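3.2 Paper, pigment and the supply of drawing books

The drawings held in the Mansour collection have usually been discussed as a single body of work, made by prisoners at one place and within a short span of years. The physical evidence does not support this. When the loose sheets are sorted by paper stock, five distinct groups emerge, and the groups do not line up neatly with the subjects shown or with the hands proposed in earlier catalogues. This section sets out the evidence for the grouping and considers what it says about how the men at Briduleck obtained their materials.

The collection contains 957 sheets. Most were once bound. Sewing holes survive along one edge of nearly all of them, and the spacing of the holes is the most reliable means of assigning a sheet to its original book. Sheets with the same hole spacing also tend to share ruling, trim and edge colour. Where the inner margin has been cut away, usually for framing, we relied on ruling and thickness alone and recorded the attribution as provisional.

The first and largest group consists of ruled ledger paper. The red and blue column lines were printed before the drawings were made, and the artists treated them in different ways. Some turned the book on its side so that the columns ran horizontally and could serve as ground lines for horses and walking figures. Others ignored the ruling altogether. In a small number of cases the page already carried written accounts, and the drawing was placed over them without any attempt to avoid the script. The entries that can still be read concern flour, lamp oil and harness repairs, and they match the stores kept at Briduleck in the years before the prisoners arrived. We take this group to be surplus government stationery, handed over when a book was partly filled or out of date.
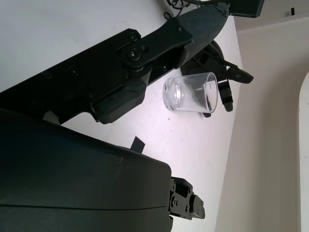

The second group is a plain wove drawing paper, heavier than the ledger stock and without printed lines. It came in small books of 50 leaves with a cloth spine. Two covers survive, both with the label of Fletard, a stationer in the port town who also sold prints and views to visitors. The books in this group were evidently bought. Several bear a price in pencil inside the front cover, and the drawings in them are more finished than those on ledger paper, with fewer abandoned outlines and fewer pages left blank. Scenes of the fort and the harbour, and of visitors arriving by boat, appear mainly here. Hunting and camp scenes are found in both groups.

It has often been argued that this difference in subject reflects a change over time, with the men moving from remembered scenes of the Plains to scenes of their confinement. The paper evidence suggests another reading. At least eight ledger sheets show the harbour light in its rebuilt form, and so must be later than many of the pages in the Fletard books. The two kinds of paper were in use together. A man might draw for sale in a purchased book and draw for himself, or for his companions, on whatever the stores could spare.

The remaining three groups are small. One is a thin laid paper, probably letter paper, folded once. Another consists of the blank backs of printed forms. The last is a buff card that seems to have been cut down from box lids or file covers. Drawings on the card are in graphite only, and many are studies of a single animal. These have received little attention because they were stored apart from the rest and were left out of the first published list.

Pigment was examined on a sample drawn from each group. The ledger sheets were coloured chiefly with wax crayon and coloured pencil, over outlines in graphite. Ink outlines are more common in the purchased books, where watercolour also appears, most often as a flat wash laid inside a firm contour. The same blue occurs in every group except the card. A strong orange-red is confined to the Fletard books and may have been sold with them. No pigment was found that would have been difficult to obtain in the port town, and none that would have had to be brought from the Plains.

Captions present a separate difficulty. Many sheets have short English titles written below the drawing, and these have been used to identify both artists and events. The handwriting of the captions crosses all five paper groups, which shows that at least some of the titles were added after the books were taken apart. They should be treated as the opinion of an early owner. In several places the caption is plainly wrong about the tribe shown, as can be seen from hairstyle, moccasin form and the cut of the leggings. We have kept the captions in our transcriptions but have not relied on them for dating.

Figure 4 gives the distribution of subjects across the paper groups.

The dispersal of the books also bears on attribution. The Liketti sale, which brought a large part of the collection onto the market, offered the sheets singly and in mixed lots. Buyers favoured battle and hunting scenes, and books containing many of these were broken up first. Those with a higher proportion of fort and schoolroom scenes stayed whole for longer. Any count of subjects based only on intact books will therefore overstate the place of prison life in the artists' work, and any count based only on loose sheets will understate it. Our own totals combine the two, with provisional attributions listed separately.

Section 3.3 applies the paper groups to the question of individual hands, beginning with the two artists whose signed work survives on both ledger and purchased paper.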